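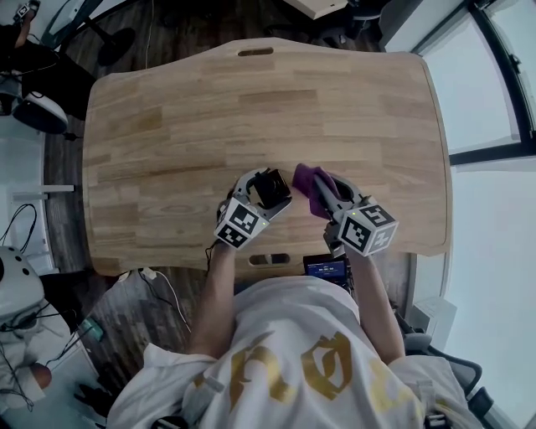 Womit behandelt man eine Tischplatte aus geöltem Leimholz nach, wenn sie an den Stellen, wo die Unterarme liegen, stumpf geworden ist?
Mit demselben Öl, mit dem sie beim ersten Mal behandelt wurde, sehr dünn aufgetragen und nach einer Viertelstunde restlos abgenommen. Vorher leicht anschleifen, Korn 240, immer in Faserrichtung.

Forum > Holz und Oberfläche > Pflege

Thema: Leimholzplatte nachölen, nur stellenweise oder ganz?

kantenhobel_ost
Themenstarter
Hallo zusammen,
ich habe die kurze Antwort oben in der Wissensecke gelesen, komme damit aber nicht ganz weiter. Es geht um eine Eichenplatte, Leimholz, 203 cm lang, zwei Jahre alt. Geölt habe ich sie damals selbst mit dem Hartöl von Ellitz. Vorne, wo man beim Arbeiten die Arme auflegt, ist sie inzwischen matt und fühlt sich rau an. Hinten sieht sie noch aus wie am ersten Tag.
Jetzt meine Frage: Reicht es, wenn ich nur den vorderen Streifen schleife und öle, oder sieht man dann den Übergang? Ich würde die Platte ungern komplett abräumen.

spanfrei
Nur vorne geht. Das ist der Vorteil von Öl gegenüber Lack. Ich mache das bei meinem Schreibtisch jedes Jahr im August, weil dann die Fenster offen stehen können. Übergang sieht man die ersten Tage, danach gleicht es sich an.

Maserung77
Sehe ich anders. Bei Eiche bleibt der Übergang. Das Holz dunkelt mit dem Licht nach, und wenn du vorne schleifst, holst du die helle Schicht wieder hoch. Das gleicht sich vielleicht in einem Jahr an, aber bestimmt nicht in ein paar Tagen. Ich würde die ganze Fläche machen.

spanfrei
Kommt darauf an, wie stark man schleift. Mit 240er von Hand und wenig Druck nimmst du keine Farbe weg. Da werden nur die aufgestellten Fasern gekappt. Wer natürlich mit dem Exzenter und 120er drübergeht, hat einen hellen Fleck.

kantenhobel_ost
Themenstarter
Exzenter hätte ich da, aber ich würde dann von Hand schleifen. Noch eine Sache: Es gibt zwei Wasserränder von Gläsern, einer davon ziemlich dunkel. Gehen die beim Nachölen weg?

Maserung77
Der helle Rand wahrscheinlich ja. Der dunkle nicht. Dunkel heißt bei Eiche meistens, dass Gerbsäure mit Eisen reagiert hat. Stand da eine Dose oder etwas mit Metallboden?

kantenhobel_ost
Themenstarter
Ja, eine Stiftedose aus Blech.

Maserung77
Dann ist es das. Das geht mit Oxalsäure raus. Kleesalz in warmem Wasser auflösen, auftragen, einwirken lassen, mit klarem Wasser nachwaschen und mindestens über Nacht trocknen lassen. Handschuhe und Brille tragen, den Schleifstaub danach nicht einatmen. Wichtig: Das Öl muss an der Stelle vorher runter, sonst kommt die Lösung nicht ans Holz. Und keine Stahlwolle nehmen, sonst hast du die nächsten schwarzen Punkte.

leimtopf
Ich würde vor Kleesalz erst mal mit Zitronensäure probieren. Ist harmloser und hat bei mir auf einem Küchenbrett gereicht. Wenn nach zwei Durchgängen nichts passiert, kann man immer noch zum stärkeren Mittel greifen.

Maserung77
Kann man versuchen. Bei mir hat Zitronensäure bei Eisenflecken nie viel gebracht, höchstens aufgehellt.

Hirnholz_Rolf
Zum Öl: Ist es noch dasselbe Gebinde von damals? Angebrochenes Hartöl bildet eine Haut und dickt ein. Wenn man das noch aufträgt, klebt die Fläche tagelang. Ich hatte eine Platte, die nach einer Woche noch Staub angezogen hat. Musste ich mit Balsamterpentin wieder runterholen.

kantenhobel_ost
Themenstarter
Gute Frage. Die Dose ist noch halb voll und hat tatsächlich eine Haut. Neu kaufen wäre bei Ellitz nur im großen Gebinde möglich. Im Baumarkt hier gibt es ein Arbeitsplattenöl von Clestside. Verträgt sich das?

Hirnholz_Rolf
Auf einer alten, durchgehärteten Ölschicht meistens schon. Aber der Farbton kann abweichen, und das fällt dir genau am Übergang auf. Wenn du das Öl wechselst, dann die ganze Platte. Sonst Haut vorsichtig abnehmen, den Rest durch einen alten Nylonstrumpf sieben und an der Unterseite testen. Ist es nach 24 Stunden trocken, kannst du es nehmen.

spanfrei
Unterseite testen ist sowieso richtig. Wurde die Unterseite damals auch geölt? Falls nicht, gleich mitmachen. Eine Platte, die nur oben behandelt ist, zieht sich gern krumm.

kantenhobel_ost
Themenstarter
Unterseite ist geölt, aber nur einmal. Krumm ist nichts.

leimtopf
Hartwachs wäre auch eine Möglichkeit. Ich habe auf meine geölte Platte das Wachs von Poojary gegeben, seitdem perlt Wasser ab.

Maserung77
Wachs auf einer Arbeitsfläche würde ich nicht empfehlen. Unter warmen Tassen wird es weich, und später nachölen kannst du vergessen, bevor das Wachs nicht ganz runter ist. Auf einem Regal gerne, auf dem Schreibtisch nicht.

leimtopf
Bei mir steht nichts Warmes drauf. Ich bin zufrieden damit.

kantenhobel_ost
Themenstarter
Rückmeldung von mir. Unterseitentest mit dem gesiebten Öl war nach einem Tag trocken, also habe ich das genommen. Den vorderen Streifen mit 240er von Hand geschliffen, Staub abgesaugt, Öl mit einem Baumwolllappen aufgetragen, gewartet und abgenommen. Am nächsten Morgen gegen 10 Uhr noch eine zweite, ganz dünne Schicht. Die Fläche ist wieder glatt.
Der Übergang ist zu sehen, wenn man schräg gegen das Licht schaut. Stört mich nicht. Beim dunklen Rand hat Zitronensäure wenig geändert, da muss ich noch Kleesalz besorgen.

Maserung77
Klingt gut. Mit dem Kleesalz dann die ganze Breite der Lamelle behandeln und nicht nur den Ring. Die Leimfuge versteckt die Kante.

Hirnholz_Rolf
Hast du die Lappen ausgebreitet trocknen lassen? Zusammengeknüllte Öllappen können sich selbst entzünden. Entweder flach im Freien auslegen oder in ein Schraubglas mit Wasser.

kantenhobel_ost
Themenstarter
Liegen flach draußen auf den Steinplatten.

Broltthorpe_Fan
Kurze Zwischenfrage, passt hoffentlich hier rein: Ich habe eine Buchenplatte aus der Serie Broltthorpe, laut Aufkleber ab Werk geölt. Gilt das mit dem 240er da auch?

spanfrei
Ja, gleiches Vorgehen. Buche nimmt das Öl etwas fleckiger an, also noch dünner auftragen. Eisenflecken sind bei Buche kaum ein Thema, die hat wenig Gerbsäure.

Broltthorpe_Fan
Danke, dann besorge ich mir Schleifpapier.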